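Runora Hand Grippers: Set-up Guide for the Folding Section
Section 4: Laying Out and Folding Jackets
Revised 8 November 2020

Read this section before you pick up the grippers. Those who read it afterward tend to be the same people who call the desk about pinched lining.

4.1 Before you start

1. Take one gripper for each hand. Close and open both sets of fingers a few times. If a finger sticks, swap the unit and put the bad one in the Bistari bin.

2. Check the ribbed pads. Lint on a pad makes it slip, and a slipping pad will be blamed on you in the shift log.

3. Clear the space you plan to fold in. Other laundry may stay on the far side, where it will try to migrate.

4. Start the session and wait for the tone. Folds made before the tone count as exercise.

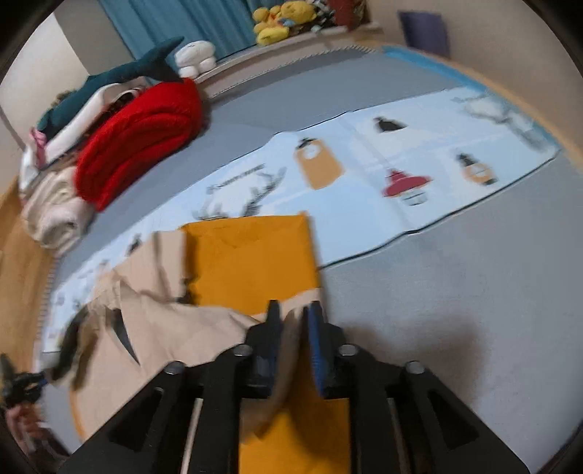 Will the folding machine replace the people who teach it?
Management's answer is that the four folding posts stay through the contract with Monley, and that the work moves toward teaching and checking. We have asked for that in writing. Meanwhile, each of us is paid the teaching rate for session hours, including the hours spent refolding what the machine has folded.

4.2 Laying out

5. Spread the garment front side up. Pull the sleeves out to the sides before you smooth the body.

6. Smooth from the middle outward using closed fingers. Dragging with open fingers gathers the cloth into ridges, and the machine will learn the ridges faithfully. It learned Bongani Shabalala's habit of patting each finished item twice and kept it up for 27 sessions.

NOTE: Work at the pace you would use for a customer's order. The old target of 29 items an hour does not apply to teaching sessions, whatever the wall screen says.

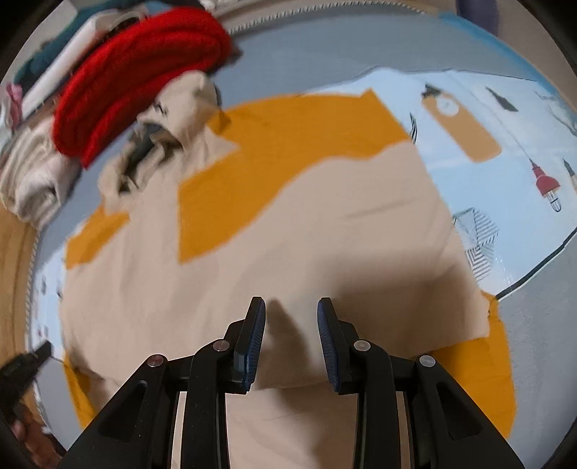 7. Fold one side in toward the center, then the other. Let go with one hand at a time so the first fold doesn't spring back while you are admiring the second.

8. If a fold goes wrong, undo it and carry on. Do not stop the session. Recoveries are useful to the machine, which makes it the only party in the building that is pleased by them.

CAUTION: Keep the fingers clear of drawstrings, toggles and zipper pulls. Grip the cloth beside them.

4.3 Hoods

9. Leave the hood until last. Flatten it above the collar, then bring it down over the folded body.

10. If the hood will not lie flat after two tries, fold it as it is and mark the item "H". Ming-te Man reviews these.

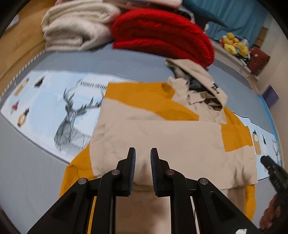

Ngcobo Works / Laundry and Finishing Department / Folding Team

4.4 Ending the session

11. Put both grippers back on charge. Wipe the pads first.

12. Enter your hours under "Teaching". Hours entered under "Folding" are paid at the old rate, and payroll takes until the end of November to fix it.

13. The storage unit holds 2000 sessions. When the light turns amber, tell the desk.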